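List: household-cloth
From: Tullio Sorrentino
To: household-cloth
Date: May 3, 2022
Subject: Re: [household-cloth] Folding on the seat instead of the table

On folding, Gualtiero Gatti wrote:

> I have given up the table altogether. Everything comes off the airer
> and goes straight on to the sofa, and I fold it there, standing up.
> The weave holds the cloth still, so the corners don't slide away from
> you the way they do on a varnished top. I did 36 T-shirts and towels
> this way and it was a good deal quicker than the table. The Rimamora
> booklet recommends it too (page 9). They say any firm upholstered
> surface will do. I can't see why anyone would go back.

Gualtiero, I've read page 9 as well, and I don't think it says what you want it to. It says a firm surface "with some grip". The drawing next to it is of a padded ironing table. Sofas don't come into it until the bit about cushion covers, and that's about washing them.

As for quicker, quicker than what? Did you time the table, or is that how it felt? I don't mean to be rude, but we had the same thing in January with the Utel pegs, when half the list swore they left no marks and then Cirillo's sister hung up a pale jumper with them. I still have the messages.

I did try your way before writing. I did the towels on our sofa and the shirts on the kitchen table, then swapped over the next wash. The grip is real, I'll give you that. A towel stays where you put it. But grip works in both directions. When I want to smooth a T-shirt flat with the side of my hand, the underneath layer catches on the weave and stays behind while the top one moves, and I end up with a pleat across the front that I only find when I turn the thing over. On the table I get one sweep and it's flat. Sleeves were worse. Our sofa also has a dip where people sit, and anything folded in thirds over a dip comes out with one third longer than the others.

The other thing is fluff. Ours is dark, and the towels left a good deal of themselves on it. You have a cat. I say no more.

Somebody (Pakov?) suggested laying a sheet over the seat first. Fine, but then you've lost the grip that was supposed to be the point, and you've got a sheet to fold at the end. I'd like to hear from anyone who has done that for longer than a fortnight.

What I would accept is that a seat is all right for small flat things: flannels, napkins, tea towels. For those I can't tell the difference. For anything with arms I'm staying at the table until someone shows me a pile done each way, from the same wash, by the same person.

Tullio 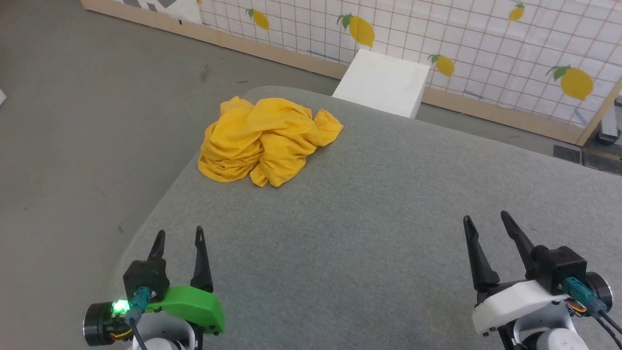

PS. Rounded edges are my other complaint, and I forgot them further up. You line a hem up with the front of a table without thinking, and a padded seat gives you no straight line to use. Take a yellow cloth bunched up on grey upholstery like this one: the weave is fine enough and I dare say it would grip, but where would you square the corners? The lines on the wall panel with the lemons are straighter than anything on the seat. If you have a trick for it, Gualtiero, send it to the list and I'll try it on the next lot of towels.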